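Tue 7 December

Paper cup glue trial, continued. Severyn Maksymiv wants a yes or no on the Prindale adhesive by the end of the week. He will get a maybe.

Soaked 30 cups overnight in plain water. Three let go at the side seam, all from the same sleeve, which is either a clue or my luck. The October lot did better, but I labeled that one in pencil and then put it in a bucket, so make of that what you will.

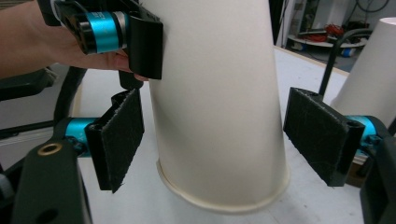 White cup, upside down, seam side showing.

Moved on to the hot fill. The Wultetti kettle claims to hold its setting and then wanders off like a cat. Logged the drift by hand every few minutes.
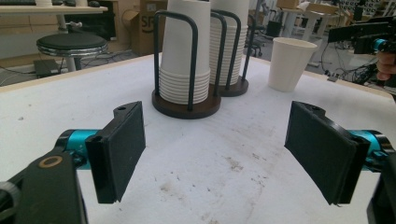

The rims held up fine. My worry is the bottom disk, where the glue line is thin and the coffee sits longest. Peeled back a few and found bare patches on the side away from the nozzle. Nozzle needs cleaning. It needed cleaning in October too.

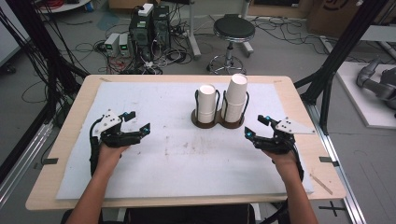 Mathew quoted us for 4,000 blanks and will not hear of 200. I asked twice, the second time with manners.

To do:

Clean the nozzle, then repeat the soak with labels in ink.

Ask Severyn who has the Drivex manual. 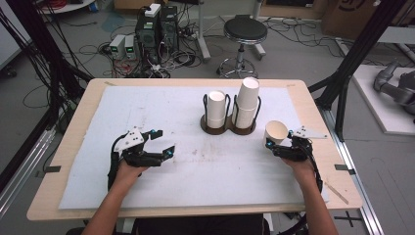

Weigh the glue pot before and after a run.

Buy ordinary coffee. The test coffee is terrible and I keep drinking it.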